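Visser Butcher-Block Work Table

I've been selling kitchen things out of my little shop for eight years now, and the Visser is the table I get the most emails about. So I finally sat down to give it a proper page!

It's a solid, friendly table with a light wooden top made of narrow staggered strips, pale tan mixed with a warmer brown. I love that mix. Crumbs and flour don't shout at you from across the room the way they do on my old white counter (I wipe that thing down all day long), and no two tops come out the same, so yours will have its own pattern.

The top is 70 inches long, and the reason I went that big is simple - I never have enough room when I'm putting meals together. Lunches, camping boxes, the big pantry sort-out I do every May, it all ends up spread over one surface. Noodle packets in one corner, jars in another, utensils wherever I last put them down.

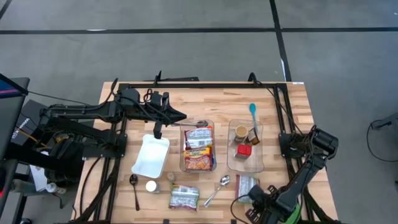
A few clear containers make a huge difference with this kind of job. I use the Esen ones, which we also carry, and I drop packets straight in so I can tell what I've got without digging. Big instant-noodle packets are the worst for sliding around in a cupboard, and a straight-sided box sorts them out. A plain tray is handy too, for the stuff I haven't decided on yet.

Now, the practical bits. The table comes flat with 4 legs, the bolts and a wrench in the box. It took me almost 70 minutes to put mine together on my own, with a coffee break in there. Get a second person for flipping it over, please! I tried it alone and my back had opinions for the rest of the week.

Rated load: 200 lb, spread evenly
Finish: food-safe oil, applied before shipping
Feet: adjustable, for floors that aren't quite level
Assembly: required, tools included

For care, I rub in a thin coat of Ditotell board oil when the wood starts to look dull. Let it soak in overnight and wipe off what's left in the morning. Don't leave puddles on it, and use a trivet under hot pans (I have one ring on mine and I still look at it every morning). Small scratches sand out easily with fine paper, going along the grain.

Each table is made to order at the Clusteo workshop, so allow 8 weeks for delivery. If you'd like a wood sample first, send me a note through the contact form and I'll pop one in the mail.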